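Choosing and Using Stackable Drawer Boxes

Translucent drawer boxes are sold for stationery, sewing supplies and small hardware. The same units work in a kitchen or utility room, provided the contents are dry and the load is kept within limits. The notes below cover size, placement, loading, cleaning and labeling.

Measuring

Measure the contents before the shelf. Lay out the largest item that must go in the box and take its length, width and height. Add half an inch to each figure. Compare the result with the inside of the drawer, not the outside of the case. Makers usually print the outside dimensions, and wall thickness plus drawer clearance can take up more than an inch across the width.

Check the height a second time with the drawer closed. An item that stands above the drawer wall will catch on the tier above and can crack the front lip when the drawer is pulled hard.

For a shelf or cabinet top, allow the full depth of the case plus the length of the drawer when open. A drawer that opens only halfway gets used only halfway. The rear section fills with items that are seldom seen and often bought twice.

Clear, smoke or solid

Clear plastic shows everything, including dust and scratches. Solid colors hide the contents and need a label on every drawer. Smoke gray falls between the two. Shapes can be made out through the wall, but print on a packet usually cannot be read, so a short label is still needed where two drawers hold similar goods.

Tinted plastic is not a light barrier. Keep spices, film, glue sticks and medicines in a closed cabinet whatever the color of the box.

Loading

Put the heaviest goods in the lowest tier. Batteries, screws, picture hooks and spare hinges belong there. Paper goods, tape and thread go higher. A light case with a full top drawer will tip forward when that drawer is opened, especially on a smooth surface.

For weight, use a kitchen scale. We load the small desktop size to 800 grams per drawer and go no further. At that load the drawer floor stays flat and the runners do not bind. The wide size is kept to 600 grams, as the longer floor has less support in the middle. If the maker gives a lower figure, use that.

Line the bottom of any drawer that holds metal parts. Thin cork or shelf liner is suitable. Cut it an eighth of an inch short on every side so that it does not ride up and jam the runner.

Do not fill the gap between the rear of the drawer and the case. Items dropped there stop the drawer from closing, and the usual response is to push harder.

Placement

Set the case on a flat, wiped surface. Grit under the base scratches a painted top within weeks. On glossy laminate or glass, fit four small rubber pads at the corners of the base. 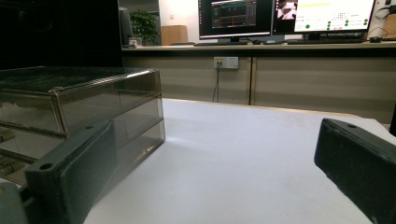 Home Storage Notes, No. 11, January 2019

A tiered box of smoke-gray plastic with a flat lid can stand directly on a tabletop. Dim shapes near the lower tier show faintly through the side wall, enough to tell a full tier from an empty one. Keep the lid free of loose items if the box is moved often. Where a second case is to go on top, check that its base sits squarely inside the rim of the first and does not rest on one edge.

Keep plastic cases clear of radiators, ovens and south-facing windowsills. Heat bows the side walls first, and a bowed wall cannot be bent back without leaving a white stress mark.

Cleaning

Empty the drawers and remove them from the case. Wash in lukewarm water with a few drops of dish liquid and a soft cloth. Do not use scouring pads, acetone or glass cleaner containing ammonia. Rinse and stand each drawer on end until dry. Water left in the seams will mark paper goods.

Fine scratches on an outside wall can be reduced with wet sanding paper of 2,000 grit, followed by plastic polish. Try it on the rear panel first. Do not sand textured lids, as the texture will come off in patches.

Labeling

Place labels at the upper left of each drawer front. Use removable tape and a fine permanent marker. Name the goods in one or two words: fuses, tea lights, string. Avoid "misc." and "other." Old adhesive comes off with cooking oil left on for ten minutes, then dish liquid.

Next number, February: shelf liners and how to cut them.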